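Chapter 4
The Light Meter and What It Believes

In the previous chapter we learned how the aperture, the shutter speed and the sensitivity work together. We could say that one stop more here is one stop less there, and the picture keeps the same brightness. But we did not ask how the camera knows which brightness is the correct one. This question is the subject of the present chapter.

After you finish the chapter you should be able to explain what middle gray is, to choose between three metering modes, and to correct the camera when it makes a mistake. You will need a camera with exposure compensation, the manual of this camera, and one sheet of plain white paper. A hand-held meter is useful but it is not required before Section 4.6.

4.1 Why the camera needs a meter

Our eyes adapt to light so quickly that we are bad judges of it. A person who walks from the street into a kitchen will say that the kitchen is a little darker. In fact the difference can be seven stops or more. The camera does not adapt in this way. It must receive a setting, and the setting comes from a measurement.

The meter inside the camera measures reflected light. This means the light which has fallen on the subject and then come back from it toward the lens. A black coat sends back little light and a white wall sends back much, even when both stand under the same lamp. The meter has only the amount of light to work with, so it can not tell a black coat in strong light from a white wall in weak light.
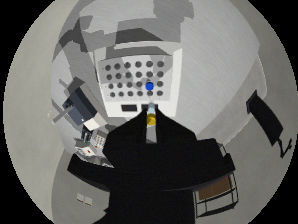
What does the meter do when it can not know the real tone of the subject?
It assumes that the measured area is a middle gray on average, and it gives the exposure that will make this area middle gray in the picture.

For many ordinary subjects this assumption is good enough. A street with trees, houses and some sky has dark and bright parts, and they balance each other. Problems begin when one tone fills most of the picture. Snow becomes gray. A black cat also becomes gray, and in addition the background behind the cat becomes too bright.

4.2 Three metering modes

Most cameras offer at least three modes. The names are different from one maker to another, so please compare this section with your manual.

Evaluative metering divides the whole picture into many zones and compares them. It is the usual setting when the camera comes out of the box. It is comfortable, but it is difficult to predict, and two cameras can give two different answers for the same subject. 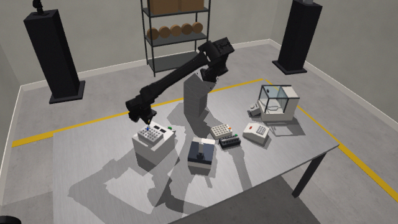 Figure 4.1 Robot arm and gripper above a white benchtop instrument.

Center-weighted metering looks at the whole picture too, but it gives more importance to the middle. It is an older method. Many teachers like it for students, as its mistakes are always of the same kind and one can learn them.

Spot metering measures only a small part, often 2 to 5 percent of the picture. It is the most exact mode and also the most dangerous one. If you point the spot at a white collar instead of at the face, the face will be much too dark. Use spot metering when you know which tone you are measuring and where you want to place it.

4.3 Exposure compensation

When you know that the meter will be wrong, you can tell the camera to give more or less light than it has chosen. The control is marked with a plus and a minus. The rule is simple, although many beginners remember it the wrong way round: for a bright subject we add light, for a dark subject we take light away.
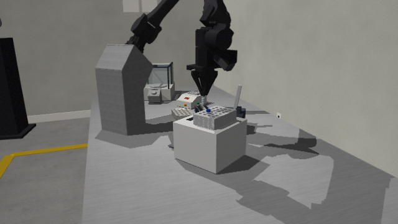 Figure 4.2 Black two-finger gripper over small laboratory items on a light gray table.

Let us take one case. You photograph a snow field and the camera, at a fixed aperture and ISO, proposes 1/500 second. The snow comes out gray. You set the compensation to +1, and the camera now uses 1/250 second. The snow is lighter. Perhaps you will want +1.7, but look at the histogram first – if the graph is pressed against the right side, there is no more detail in the brightest part and you should go back a little.

The compensation normally stays active until you return it to zero. Some cameras keep it even after they are switched off. Make it a habit to check the value before each new subject.

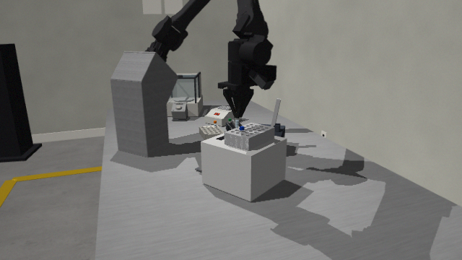 POLLEROV COLLEGE | Department of Photography

Before you continue: a short exercise

Put the sheet of white paper near a window, in shade, and fill the picture with it. Set the camera to aperture priority, ISO 400 and f/5.6, and the compensation to zero. Take one picture. Then take further pictures at +1, +2 and +3, without changing the light or the distance. Write down each shutter speed.

Repeat the same series with a piece of black cloth, this time at -1, -2 and -3. Compare the first picture of each series. They should be nearly equal in brightness. If they are not, check that auto ISO is switched off and that no part of the table has entered the picture.

Keep your notes, they will be needed in Section 4.6, where we measure the same paper with the Mallari 300 hand meter and compare the two results.

Words to know in this chapter: reflected light, incident light, middle gray, metering mode, exposure compensation, histogram.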